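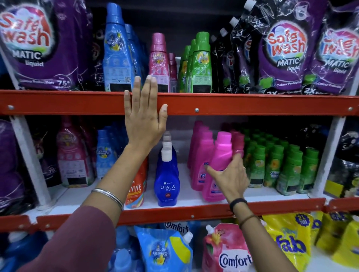
Laundry aisle, one hand on the upper rail, the other on a pink bottle.

Home Notebook Swatches Dye garden Contact
We use cookies to remember your settings. Accept / Manage
6 min read

January, madder again

Started at 7:40 am with the big pot already full from last night, so I'm feeling pretty smug. This is the second go at the Clalgate wool, the batch for the blankets, and I want everything written down this time because the notes from the first go are a coffee ring and the words "more than before??" which is no help to anyone, including me.

Dry weight of the whole lot off the shelf: 1,956 g. I'm only dyeing 839 g today. The rest stays in the paper sack with the lavender until I know what I'm doing. (If you need a bit for spinning samples, take it from the top and write it on the sack. Please write it on the sack.)

Scour

Wool went in lukewarm with a small squirt of the plain neutral soap, brought up slowly, held an hour, left to cool in the pot. The water came out the color of weak tea, and there was more grease than I expected from fleece that was sold as washed. Did a second scour on the skeins that still felt tacky, mostly the ones with the blue ties. Rinsed until the water stayed clear. That took forever and my fingers have gone like prunes.

One thing for whoever scours next: the skeins tied in two places tangled and the skeins tied in four places didn't. I know we've said this before. I still found a pile tied in two places, and I'm fairly sure I tied them.

Mordant

Alum at 12 percent, cream of tartar at 5 percent. On 839 g that's 101 g alum and 42 g tartar. Dissolved them separately in hot water in the glass jug, then into the pot, then the wet wool. Up to simmering over an hour, held there an hour, lid on, off the heat and left alone.

I ran out of the Kuvitz alum halfway through weighing and opened the new tub from Poulain. Both say potassium alum on the label and they look the same in the jar, though the Poulain stuff is ground finer and dissolves faster. I've put the small practice skein in with the rest so there's something to keep in the binder. If the red comes out odd I'll want to do one pot with each, side by side, but I'm not doing that today, I only have two burners and one of them is sulking.

Madder

Ground root at 50 percent, so 420 g, soaked overnight in a bucket. It smelled like a garden shed this morning, kind of sweet and earthy, and I love it. Poured the whole thing in, grit and all, inside the old muslin bag. The bag leaks at one corner. I've pinned it. There will be bits.

Temperature is the thing I got wrong before. Last time I wandered off to answer the phone, came back to a pot that was properly bubbling, and got brown. Nice brown! Sort of a horse-chestnut brown, and I've had two people ask for it since, but it wasn't red and the order was for red. So today the probe is clipped to the side with the alarm set at 65 C and I'm sitting next to it like somebody minding a toddler.

9:50 am, pot at 41. Skeins in. Already pale orange, which always panics me and always passes.

10:30, pot at 55. Salmon. Turned the skeins by hand.

11:15, alarm went, 65. Heat down to the lowest setting. Proper brick color now at the edges of the skeins, lighter where they overlap. Turned them again, and moved the ones at the bottom up to the top.

12:20 pm, drifted down to 58, nudged it back. Ate a sandwich standing up.

1:15, heat off. I'm leaving everything in the bath overnight. I know some of you take yours out hot and get a cleaner orange-red, but I like what the long cool does to the depth.

Chalk

Our tap water in this building is soft and madder seems to like it hard, so I added chalk. I did a little trial first in jars with a 2,000 ml batch of bath split between them: no chalk, a pinch, a teaspoon. No chalk gave a weak coral. A pinch gave a warmer red. The teaspoon went toward wine and dulled a bit, and there was a powdery feel to the yarn that I didn't care for. Went with pinch, scaled up, added as a slurry before the wool. The jar samples are pinned to the board by the window, labeled N, P and T. T fell in the sink once, so be kind to it.

Question for later: does it make more sense to add the chalk to the soak the night before? I've read both ways. My hunch is the soak, but a hunch is all it is.

Wash test, last batch

While the pot was doing its thing I finally washed the test strips from the Viveo blanket sample. Those were the brown ones, the horse-chestnut accident, with a stitched-on piece of white cotton and a stitched-on piece of white wool so we can see what bleeds where.

Three strips, three washes:

Strip 1, plain wool wash by hand, cool. Nothing on the cotton. Faintest blush on the white wool, and I had to take it to the door to see it.

Strip 2, ordinary liquid detergent by hand, cool. This one moved! The brown shifted toward plum within a minute or so of going in. I'm blaming the alkali, madder does that, and I rinsed it in water with a splash of vinegar and it came most of the way back. Some staining on the wool, a little on the cotton.

Strip 3, same ordinary detergent, warm, in the machine inside a net bag. Plum, and it stayed plum after the vinegar. It's also felted to the thickness of a coaster. I mean, I knew it would. But people are going to do this to their blankets, so we may as well have one to show them.

So the care card needs changing. Right now it says "wash gently," and every person alive believes they wash gently. I'd put: cool water, by hand, a detergent labeled for wool, no scrubbing, dry flat out of the sun. And maybe a line saying that if the color turns purplish you can try a rinse with a spoonful of white vinegar. I don't want to promise that it works on the red until I've tried it on the red.

I'd also like to try a few more supermarket products on fresh strips once this batch is dry. Liquids, a powder, and one of the fabric softeners, mainly for curiosity about the softener. My guess is the powder will be the worst. Budget for this is whatever's in the tea tin.

Light test

The strips in the south window have been up since the fall, half covered with foil. Peeked under the foil. The madder has barely changed. The weld yellow next to it has gone noticeably paler, and the pink from the exhaust bath is on its way out, poor thing. Put the foil back where it was, or as near as I could get it.

Odds and ends

The probe reads two degrees high compared with the glass thermometer, so knock that off everything above if you're being fussy. I haven't corrected the numbers.

Need: muslin, cotton tape for ties, more tartar, a stirring stick that isn't the one we use for walnut. The walnut stick left a stripe on one skein before I noticed. I've tagged it with a clothespin.

The left burner clicks and won't light unless you hold the knob in for ages.

4:45 pm, looked in before leaving. Bath at 34, and the wool at the surface is a really deep brick. Lid on, towel over the lid. Exhaust bath tomorrow with the thin skeins, if there's any color left in it. Please don't lift the towel.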